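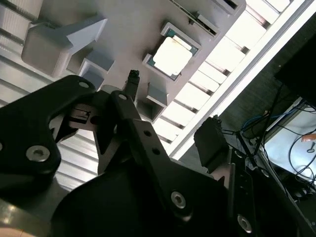
Notebook / Grippers and end effectors

July, 9:40 a.m.

Second gripper on the arm, same CPU fixture as before. Kept the chip in its square socket frame on the gray plate so the two sets of runs can be compared. The frame sits tight on all four sides, so the fingers have to come in from above and there isn't much to grab.

Wrist camera first. The heat spreader blows out almost to white at this angle, and the light strip to the right of the plate makes it worse. The green border of the substrate still shows, so I switched the pose estimate to work from that edge and dropped the lid outline. Exposure set to 900. Lower than that and I lose the pocket below the chip, which Dalia Kütt wants as a second reference.

Picks so far: 174 with the Ornard fingers, 3 drops, all at the lift. The Nokthorpe set had 2 drops over the same number, but it needed its pads cleaned partway through and the Ornard did not. I would not call a winner on that.

Things I noticed:
The linkage takes up most of the lower half of the camera view. Fine for the approach, bad for checking the seat afterward - we may need to back off before the verify shot.
The rough fingertip comes close to the boxy feature below the socket. Added clearance in the Adebisi controller, and the path is slower now.
Check the socket-head screws on the plates for torque before the next block.

Dalia has the Hesesgate arm after lunch. Leave the fixture bolted where it is.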